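Do five-fingered demos survive a task board?
Speaker notes, Ustyna Sydorenko. Slot is 45 minutes with questions.

Opening

Skip the bio. Start with the vendor line everybody has heard: "human-level dexterity." Ask who in the room has bought a hand on the strength of a video. Wait for the laugh, then ask who still uses it every day.

Say up front that I ran the Betside trial in August with Oleksandra Ostapchuk and that neither of us sells hands.

What we compared

Two setups, same controller, same head camera. Setup A is the Deschamps parallel gripper, which is dull and which we already owned. Setup B is the Welska multi-fingered hand. Task is the Anside board: pick up a part, put it where it belongs, let go without knocking its neighbor.

We logged 1,017 attempts. Don't read the table aloud. Point at the bottom row and move on.

Slide 4: where the fingers helped

Be fair to them. Odd grasps went better, and anything lying at a bad angle. Oleksandra thinks the gap is bigger than I do. Let her make the case from the floor if she wants to.

Slide 5: where they didn't

Letting go. The gripper opens and the part stays put. A curled finger drags, and the small pegs go with it. Also recalibration: it took us 10 minutes each morning, and I never saw that in a brochure.

Slow down on this bit. Our operators preferred the hand, and they said so in the survey. Their scores on small parts were worse with it. I don't have a good explanation and should say so if asked.

Slide 6: questions for a vendor

Was the demo part picked by you or by me?
How many takes?
Who was driving, and how long had they practiced?
Can I see the failures?

Only 3 of the vendors we wrote to answered the last one. Don't name them.

If someone brings up the camera, admit it. From the head, the fingers hide the part at the moment you most want to see it. A wrist camera might change our numbers. We haven't tried it, so no promises.
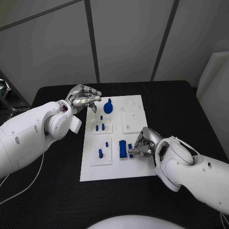
BACKUP SLIDES / HANDS ON THE BOARD

Leave up during questions. Fingertips on the small blue block at lower right, with the taller block right next to it. Ask the room which way they would open the hand. The other hand is up by the gear part, and people will want to talk about two-arm work. We have no two-arm results worth showing, so bring them back to the block.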